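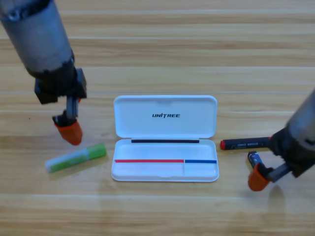 The hard part is deciding what to do next

The team behind Belance, the two-arm task planner being built at Sosthorpe, would like it known that they did not set out to spend a year on pencil cases. "It was meant to be a demo," says the project's lead developer, in the tone of someone who has said it to a budget meeting. "You sort a few objects into a tray, you film it, you move on."

They haven't moved on. Belance sits above the motion planner and decides which arm does which job and in what order. Version 4 came out in March, and its main achievement, by the developer's own account, is arguing with itself less.

"The old scheduler treated each arm as a polite stranger," she says. "Both would request the space over the case, both would see the other's request, and both would yield. We once logged 1,000 yields in a run. Very well-mannered robots. Nothing got put away."

The fix was to stop reserving whole regions of the table. Arms now claim a short swept volume, 10 waypoints ahead, and give it back as they go. One arm can be busy at the case while the other holds its marker off to the side, waiting for its turn. Waiting, she points out, had to be written too. An early build let the idle arm go home between picks, and it spent most of its working life commuting.

Perception gave them a different education. A glue stick with a translucent body does bad things to a depth image, and the pose estimator used to report it as a hole in the table with a green cap. Now the planner takes a confidence score with every pose, and when the score is low it asks for another look before anyone's fingers go down.
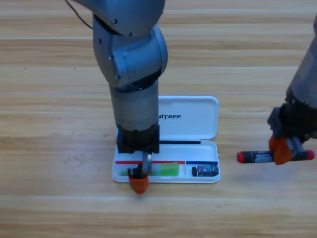
Nair, reading a draft of this piece, objected that the second look was the expensive part and had been let off lightly. It adds 100 milliseconds on a good day, Nair said, and the planner asks for it far too often - "like a man checking the stove."

The developer concedes the point. Caching poses would help, she says, until something rolls.

What about recovery, when a grasp slips? There is a behavior tree for that, and she draws part of it on the back of a printout before running out of printout. The branch she likes best is called GIVE_UP. It puts the arm somewhere safe and writes one plain sentence to the log. "I wish more software had it."

The next release is promised for the spring. She declines to say which one.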